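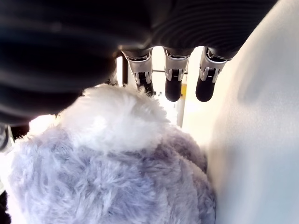

Long-pile fur in pale lavender, seen close up.

Dultov Soft Toys: tabletop handling set

Summary

This folder covers the soft toy part of the Dultov household objects collection. It holds 1,623 still pictures of stuffed toys being picked up, held, and placed in or near containers on a table. The toys were chosen for their fur, their shape, and how much their ears and limbs flop. Hard toys, dolls with clothing, and anything with a battery pack are in the Indley folder.

Contents

stills/ – the pictures, in JPEG
toys.csv – one row per toy: type, main color, fur length, eye type
containers.csv – bowls, baskets, and trays, with material and rim color
labels.csv – one row per picture: toy, container, and position of the toy
splits/ – lists for training and testing

Toys

There are 39 toys in toys.csv. Fur length is written as short, medium, or long. Long fur is the hardest to label, as the outline of the toy changes with every touch and the wispy ends blend into a light background. We draw the outline at the dense part of the fur and leave out single strands.

Color is the main color of the body only. Ear linings, muzzles, chest patches, and paw soles go in the second color column. Purple toys are listed as lavender, violet, or purple according to the chart in toys.csv, and two labelers may still disagree by one step.

Positions

on_table – the toy rests on the table
held_clear – the toy is held with no container below it
held_over – the toy is held above a container
in_container – most of the body is below the rim
on_rim – the toy rests partly on the rim

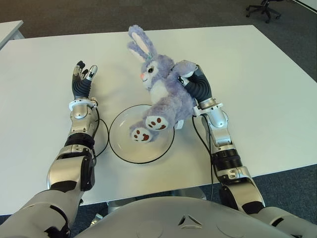 Does held_over mean that the toy ends up in the bowl?
The label only covers the moment of the picture. A toy marked held_over may be lowered, moved away, or put back on the table later, so please don't use it as a sign of a finished placement.

Known problems

Clear glass bowls are hard to outline on a white table. For these the rim is labeled and the sides are left blank. More than 300 pictures show a toy so close that the face and feet can't be seen, and in those the type was filled in from the session sheet. Batel bowls were entered under two names until version 1.2, so older copies of containers.csv have duplicate rows.

Care of the toys

Toys are brushed between sessions and washed in a mesh bag at 40 degrees Celsius, then air dried. Long fur gets a wide-tooth comb.

Related folders

Mateos – folded towels and socks
Indley – hard toys and dressed dolls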